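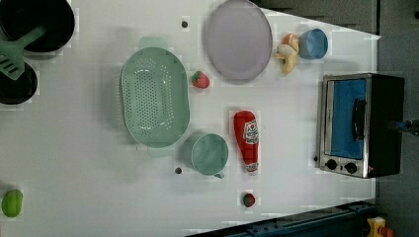
Rokham College | Department of Childcare and Early Years | Course Reader, Level 2

Chapter 7
Pretend Food and Real Pans: Equipping the Home Corner

In this chapter you will look at:
the kinds of object a home corner needs
how play cookware and play food are used at different ages
how to set out a table before a session
checking, washing and storing the pieces
keeping an inventory

Key words: home corner, role play, symbolic play, open-ended object, inventory

7.1 Why the kitchen comes first

Most settings have a home corner, and in most home corners the first thing to be bought is a kitchen. Children see food being prepared nearly every day. They know that something goes into a pan and that something comes out on a plate, even if they are hazy about the middle. A child of two and a half who has few words can still stir, pour and hand somebody a cup.

Chapter 6 dealt with large furniture: the cooker unit, the sink unit, the low table and chairs. The present chapter is about the small things that go on top of them. They cost less than furniture but they take up more of your working day, and students on placement are usually asked to look after them in the first week.

You do not need a cooker unit to begin. A plain white table with a frying pan, a spatula, a colander, a plate, a mug and a few pieces of toy food will keep a small group busy. The colours need not match either. Mint green next to lavender and light blue is quite usual in a set that has been added to over the years.

7.2 Two groups of object

It helps to sort what you have into cookware and food.

Cookware means anything that holds, moves or serves food. Pans and pots belong in this group, as do spatulas, colanders, plates, cups and mugs. Some of it may be sold as toys and some may come from an ordinary kitchen shop. Many settings mix the two. A full-sized frying pan is harder for a small child to lift, and this should be thought about before it goes out, but children often choose the larger pan when both are offered.

Food means the pretend items: fruit, vegetables, bread, bottles and packets. A strawberry with a green top is easily recognised by the youngest children. A banana made to look partly peeled gives them something extra to talk about. They may try to finish peeling it, or ask who started. A ketchup bottle works in another way again. It is a container, so children shake it, tip it up and squeeze it over whatever is on the plate, and they will do so whether or not the rest of the meal would go with ketchup.

Open-ended objects do not stand for one thing only. A colander may be a hat, a boat or a steering wheel by the end of the morning. Do not correct this. Return the object to the kitchen when you tidy and let the play run until then.

7.3 Use at different ages

Under two years. Children at this stage fill and empty. They put a piece of fruit in a cup, tip it out and put it back. Offer wide containers and a few large pieces of food. Leave out anything small enough to go fully into the mouth, and this will include some toy strawberries. Check every piece for yourself, whatever the packet says.

Two to three years. Single actions start to join up. The child puts the banana in the pan, stirs it, and gives it to an adult to eat. You should eat it. Adults who only say "lovely" and put the plate down tend to be handed nothing else.

Three to five years. Children take roles and give orders. There may be a cook, a customer and a baby. At this stage they begin to ask for things that are not in the box, such as money, menus and a telephone, and an observant student will have paper and crayons ready.

7.4 Setting out

There are two common ways to set out a table before a session.

In a laid table, each place has a plate and a cup, and the food is in the middle. It looks tidy and children understand it at once. It tends to lead to mealtime play, with sitting and serving.

In a spread table, the pieces are laid loosely over the surface with space between them, so that a child can see each one and pick it up without moving another. Heavy pans go to one side. The spatula may rest across the pan, ready to be taken hold of. A spread table tends to lead to cooking play, with more standing and more movement.

Neither way is better. Try each on different days and write down what the children do.

Case study

Sneha Pal was on placement at Parelura Nursery in September. The home corner box held 77 pieces and all of them were put out every morning. Sneha noticed that children emptied the shelves on to the floor and then left. With the agreement of her room leader, Kusum Malhotra, she put out 20 pieces and kept the rest in the cupboard. She changed some of them each week.

Her notes for the first week record longer play and fewer arguments, except over the frying pan. A second pan was added. Her notes for the second week record that one child asked every day where the teapot had gone, and it was brought back.

Think about it

Why might fewer pieces lead to longer play?
Was Kusum Malhotra right to agree to the teapot coming back so soon?
How would you record which pieces were out on which day?

Activity 7A

Work in pairs. Choose 20 pieces from the college resource box and sort them into cookware and food. Put any you cannot agree on to one side. Set them out first as a laid table and then as a spread table, and sketch both. Mark on each sketch where an adult would sit.

Keep your sketches. You will need them for the section on checking and washing, which begins with a look at handles, rims and seams.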